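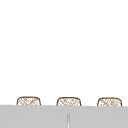

ok Friday thread, planner stuff. Moved the sink clearing task off the old Varar sampler and onto Hultinell this arvo. Sim only for now, kitchen set, seed 2433

1/ old setup treated the sink rim as four loose boxes. Planner kept finding "paths" through the corners. Rim is one mesh now. Slower collision checks but I'll wear it

2/ grasp scoring: small round things are a pain. The pose estimator can't settle on a yaw for anything near spherical, so I just stopped asking it for one. Should of done that in July

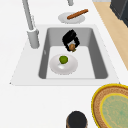 3/ fingers get a 25 mm standoff from any plate before the wrist is alowed to rotate. Tuned by hand, yes, I know

4/ perception: the side view is mostly blank wall so the depth net has bugger all to grab onto. Masking the flat regions before fusion, weights favour whichever view has the basin in it

Side view, white wall and three woven tops over the grey edge:

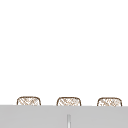

*side view, no arm in this one*

5/ replay tool now scrubs all views off one clock. Valdemar Riis wrote the sync bit — cheers mate. It used to drift and I'd be debugging the wrong timestep

6/ still broken: replanning when the target's colour mask flickers. Log 1633 if anyone on the Ķēniņš branch wants a look. Will push the config tonight after dinner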